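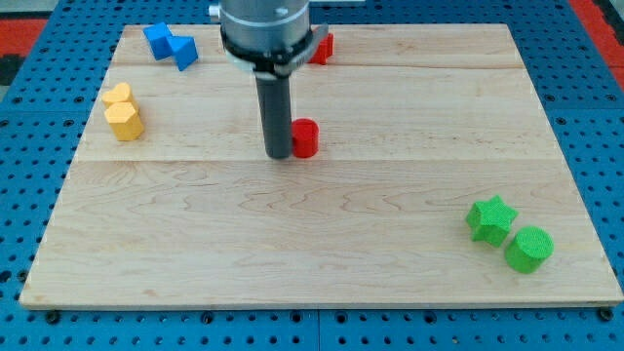 Glued maple board with two seams visible across the board.

Workshop notes: moisture and edge-glued boards

Several members have asked why panels glued up at the Skatgate workshop over the winter have cupped after being taken home. Viola Guerra has gone through the job sheets and the cause is the same in most cases. The timber was brought in from the unheated store and glued the same afternoon.

Maple moves across the grain as it takes up or loses moisture, and very little along its length. A plank glued at a high moisture content will shrink in a heated kitchen. If its neighbour was drier at the time of gluing, the two shrink by different amounts and the joint is put under strain.

From March the following applies to all shared stock. Planks are to be stickered on the indoor rack for at least 2 weeks before planing. Readings are taken with the pin meter at both ends and in the middle, and written on the face in pencil. Boards that differ by more than 2 percentage points should not go into the same panel.

Clamps should be spaced no more than 170 mm apart, alternating above and below the work. Leave the panel clamped for 60 minutes and do not plane it until the next day. Glue adds water along the joint, and a panel flattened too early will show a shallow dip at each seam once it has dried out.

Oil both faces equally. A board finished on the top only will take up moisture from the underside and cup towards the oiled face.

Ettore Rizzi has reset the fence on the small planer, which was slightly out of square. Anyone who jointed edges on it last month should check them against a square before gluing. The meter is kept in the drawer under the bandsaw and takes a 9-volt battery. Spare abrasive in 60 and 100 grit is on the shelf by the door; please sign for it.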